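Matt white worktop and wooden edging – would you do it again?

Home and Workshop > Tables, desks and benches
22 replies

tealbucket
Joined: June
Posts: 11

I'm making a sorting and packing table for the back room and have got as far as the top. It's a plain white matt board from Gindholm, the big size, and I was going to put a wooden strip down the sides to tidy it up. My other half thinks white is asking for trouble and that I should have bought the oak effect one.

The table will be used for wrapping parcels, cutting fabric now and again, and sorting through the boxes of odds and ends that live under the stairs. No food and no paint. Has anyone lived with a matt white top for a few years? And is the edging worth the bother?

pennyloaf

We've had one in the utility room for four years. It's fine. It marks more than a gloss one would but you don't get the glare, and I wouldn't go back to shiny. Pencil comes off with a damp cloth. Biro doesn't, or not all of it.

Edging yes, if the board has raw edges. Ours hasn't got any and the corner by the door has gone furry where the hoover catches it.

drainpipe_dan

I'd go with your other half. White shows everything. I had a white desk for two years and spent the whole time wiping it. Every crumb, every hair, every bit of fluff off a jumper. Replaced it with a mid-brown one and haven't thought about it since.

pennyloaf

Surely the fluff is still there though, you just can't see it.

drainpipe_dan

Yes, and that suits me.

marrowfat

For sorting small things you want white. I do buttons and beads and on a brown table I lose half of them. On white you can see a clear bead from the other side of the room, more or less. It depends what the odds and ends are. If it's screws and plugs and so on, then white every time.

The edging is a different question. If you have it flush with the top it's only there for looks and to protect the board. If you let it stand up a few millimetres it stops things rolling off, which for me is the main reason to have it.

tealbucket

Thanks all. It is mostly small stuff – picture hooks, fuses, spare keys, batteries that may or may not be dead. I hadn't thought of having the strip stand proud. Doesn't it get in the way when you're cutting fabric?

marrowfat

It does if it goes all the way round. Leave the front open and it's not a problem. You also want one open side to sweep the bits into a bin.

hobnail77

Going to disagree with that. A raised edge is a dirt trap. Dust sits in the corner where the strip meets the board and you end up going along it with a cotton bud. I put one on my bench, took it off again after a winter and planed the wood down level. Much better. If things roll, put them in a tray.

marrowfat

You need a bead of clear sealant in the join, then there's no corner for it to sit in. Takes ten minutes. I wipe mine down with a cloth like anything else.

hobnail77

Sealant goes yellow on white. Mine did.

marrowfat

Which one did you use? I've got the Vomik clear and it's the same colour as the day it went on, and that's been a good while now.

hobnail77

Can't remember, it was whatever was in the shed. Could well have been out of date.

siltandgravel

I've got more or less what the first poster is describing, so this may be of use. White matt top, light brown wooden edge down the side, and it sits in a room that doesn't get much daylight. I've had it since the spring before last and use it for going through boxes. One box goes at the back, I take things out and spread them over the top, then whatever is staying goes back in and whatever isn't goes in a bag on the floor.

The boxes I use are the plastic ones in a sort of peach or salmon colour. I started with clear ones but I prefer these, they look less of a mess when they're stacked up, and against a white top you can tell straight away what's box and what's table. Before I start on one I clear everything else off. If there's a mug or a roll of tape left out, it ends up in the box and I don't see it again for a month. 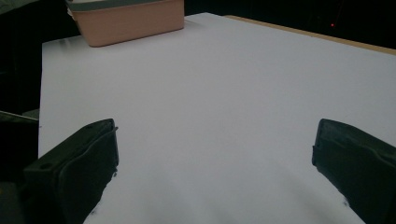

The other thing I'd say is to think about the light before you worry about the colour of the top. A white board isn't really white in the evening, it takes on whatever the bulb is doing. Mine goes a bit grey, slightly purple if anything, and the part nearest me is always darker because I'm standing in my own light. I moved the lamp once and it helped but it could do with a second one. If you're going to be matching thread or fabric you'll want to sort that out first.

As for marks, I've got a few. None that I'd notice unless I went looking for them. I don't cut directly on it, I put a mat down.

tealbucket

That's very helpful, thank you. What did you use for the edge? And is it raised or level?

siltandgravel

Raised, but not by much. Plain softwood strip with two coats of clear varnish, glued and pinned. I'd have used something harder if I'd had it in. Softwood dents if you look at it, and I've leant a few heavy boxes on it getting them up on to the table.

I'm with marrowfat on the rolling. Batteries especially.

drainpipe_dan

Can I ask why you'd glue AND pin? If the top ever needs replacing you've lost the strip as well.

siltandgravel

Because I only had three clamps. The pins held it while the glue went off. I'm not planning on replacing the top.

hobnail77

Screws from the outside, plugged, if you want to be able to take it off. It's more work but you can get the strip off in one piece and use it again. I wouldn't pin into the edge of a chipboard core anyway, it tends to split it.

tealbucket

Is there a way to tell what the core is? The Gindholm label just says "board".

hobnail77

Look at a cut end. If it's crumbs pressed together it's chipboard. If it's smooth and brown all through, like thick card, it's fibreboard. Either way drill a small hole first and don't force it.

pennyloaf

Going back to the boxes for a minute, do those coloured ones hold up? I've had two lots of lids crack on me. I buy the Zundlow ones because they're what the shop has, and the bottoms are good but the lids go at the corners if you stack more than three.

siltandgravel

Haven't had one go yet but I don't stack them high. I put the heavy ones at the bottom and keep it to three. I don't always bother with the lid either, if it's something I'm in and out of.

marrowfat

Lids off in a back room means dust and spiders, in my experience. I put lids on everything and write on a bit of masking tape on the end. Not on the lid, as you can't read it once there's another box on top. Took me a whole set of boxes to work that one out.

coldtapkate

I'd go further than that and number them. I have 11 boxes with a number on the end of each, and a sheet of paper on the back of the door saying what's in which. When something moves I cross it out and write it in again. No labels to peel off.

drainpipe_dan

And does the rest of the house keep to this system?

coldtapkate

No. But they do at least put things back in the wrong numbered box, so it's only one of 11.

pennyloaf

What height is everyone's table? I made mine the same as the kitchen worktop and it's good for standing at but hopeless for sitting.

siltandgravel

Mine's lower than the kitchen. I stand for the boxes and sit for the small bits. It's a compromise and my back tells me so if I do more than 45 minutes.

hobnail77

Work height depends on your elbows. Stand up straight, bend your arms, then come down a hand's width from there. That's for general work. Lower if you're lifting boxes on to it all the time, as you've got the height of the box to add on top.

tealbucket

Right, I've had a look at the cut end and it's crumbs, so chipboard. I'm going to do the back and both sides with a strip standing 5 mm proud, front left level, screwed and plugged as hobnail says. I've got some offcuts of beech from a shelf that should be long enough for the sides. For the back I'll need to buy a length.

Two more questions. Would you varnish the strip before it goes on or after? And has anyone tried the Chidiac matt varnish? The tin says it doesn't yellow but they all say that.

marrowfat

Before, all four faces, then touch in the plugs afterwards. If you do it in place you'll get varnish on the white and it'll show as a shiny patch when the light's low.

hobnail77

Agree with that, for once. Put masking tape along the top when you do the plugs.

coldtapkate

I've used the Chidiac on a windowsill. Goes on thin, needs three coats and not the two it says. Hasn't changed colour but that window faces north, so I can't promise anything for a sunny room.

tealbucket

No sun in there to speak of. I'll get a small tin. My other half has now come round to the white on condition that the lamp gets sorted out first, so that's the next job.

drainpipe_dan

Let us know how you feel about it after a few months of fluff.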